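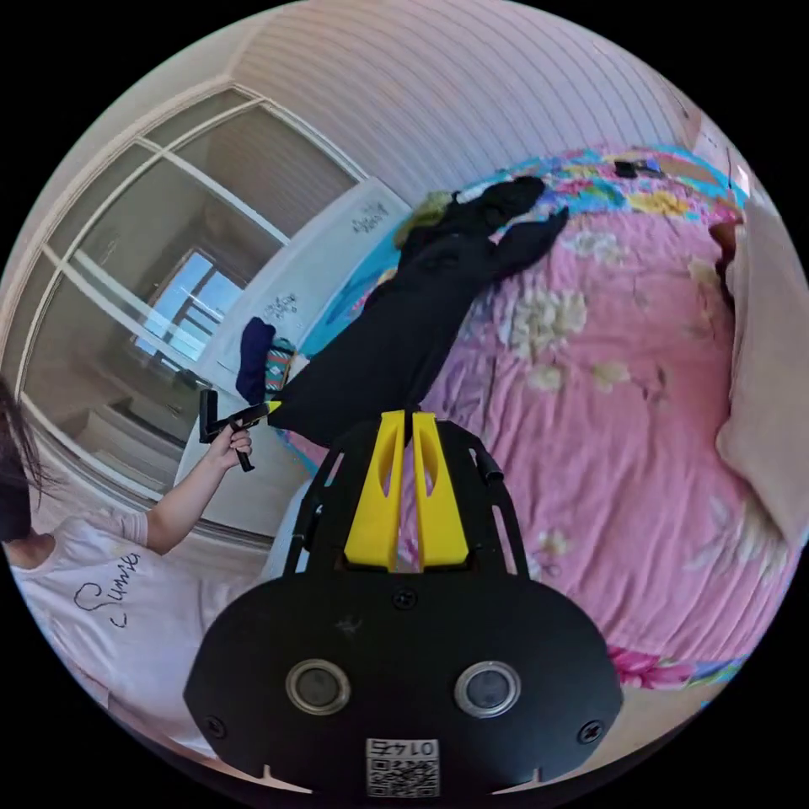
Participants wanted: home bedding and sleep temperature study

3 min read

The Drista sleep laboratory in Plestden is recruiting adults for a home study of bedding weight and overnight skin temperature. The study has 80 places, 69 of which are open as of this notice. Applications close July 19, 2019.

Purpose

The study compares two bed coverings of different weight under ordinary household conditions. Laboratory beds give clean readings but poor estimates of how people sleep at home, where room temperature, mattress type and sleepwear vary. Data collected in June from the first group will be pooled with data from this one.

Who can apply

Applicants must be 21 or older, sleep alone in a bed of twin size or larger, and live within the Plestden or Morris delivery areas. Shift workers and people taking prescribed sleep medication are not eligible. Pets in the bedroom are acceptable if they do not sleep on the bed. Heated blankets and mattress pads must be unplugged for the full period.

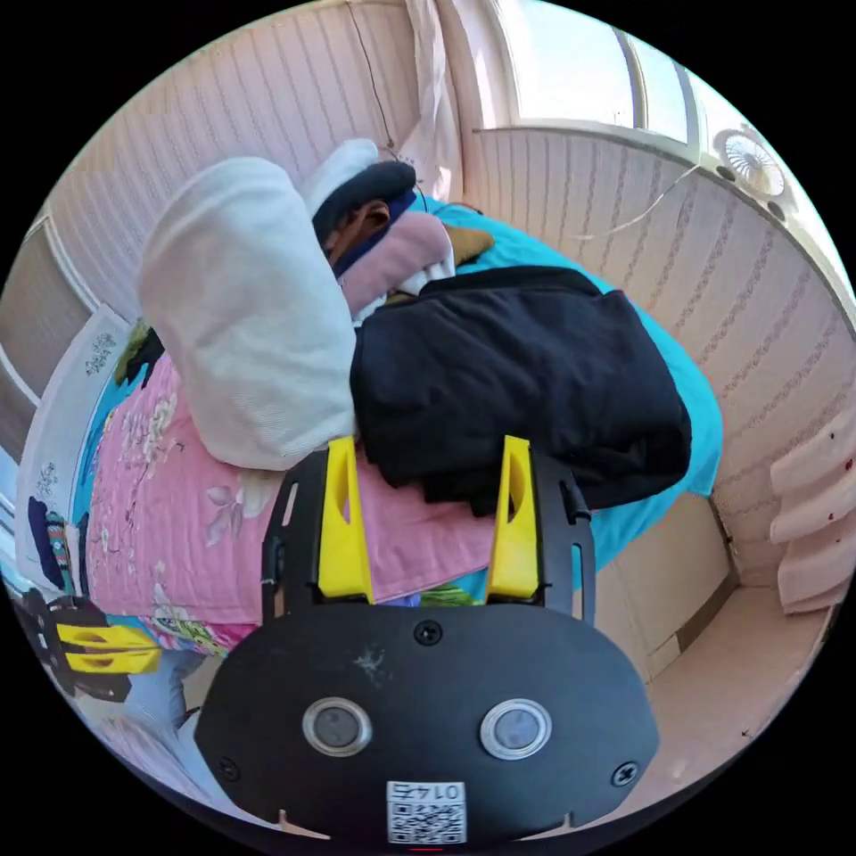 A participant from the first group wrote that the wrist sensor was easy to forget by the second night, but that the morning form should be filled in before coffee, as the questions on alertness make little sense afterward. The form now carries an instruction to that effect.

What is involved

Participants use each covering for seven consecutive nights, with a break of two nights between. A wrist sensor is worn from lights out to waking. A room logger is placed at mattress height, away from vents and direct sun. The morning form has nine items and is submitted online or on paper. Coverings are delivered and collected by Trurkolano, the study's courier, and must not be washed between deliveries.

Payment

Participants who complete both periods receive $438. Those who withdraw after the first period receive $70. Payment is by check or bank transfer after the equipment is returned.

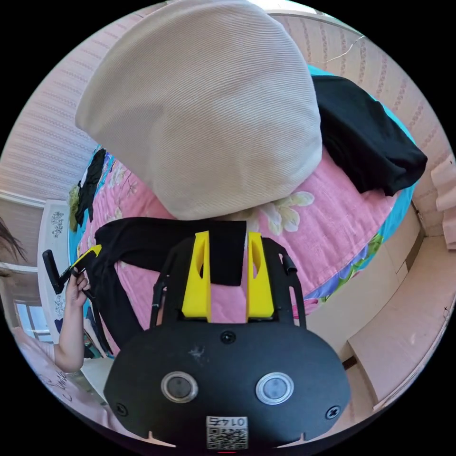
Can I use my own pillow and sleepwear?
Use whatever you normally use, and keep it the same for both periods. Record any change on the morning form.

How to apply

Request the screening form from the Drista front desk in Plestden, or pick one up at the Morris branch. Incomplete forms are returned once for correction. Selected applicants receive a consent packet and a delivery window.

Related notices
Evening light and reading: adults wanted
Part-time data clerk, Morris branch
Mattress firmness survey: results posted
Returning study equipment by courier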